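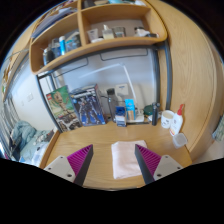
Gripper over the folded towel, fingers either side of it

Hand-held gripper slides off a folded towel
Posted by clokcombe_bench, 21 Nov 2025

I built a hand-held gripper at home with ribbed flexible fingers and dark grey pads on the inside faces. It picks up boxes and bottles fine. With a folded towel on my desk the pads ride up over the fold and I come away with one layer or none. The fingers are screwed to flat plates, three holes each. Do I need different pads or a different angle? 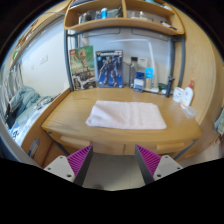
Same towel from farther back, fingers open

Pravorach
Try the angle first. Coming straight down, the tips press the towel into the desk and have nothing to get under. Tilt the tool low, put one tip under the folded edge and close slowly. Bare wood is slippery enough for that. If you still lose layers, check the screws. Mine worked loose in September and the fingers splayed under load.

Polalo
softer pads. i used silicone sheet and never looked back

Kaufmann56
Agree with Pravorach on the angle. Silicone helped me on smooth plastic but did very little on terry cloth. Also try gripping a corner of the fold instead of the long side. You will need to support the other end or it opens up when you lift.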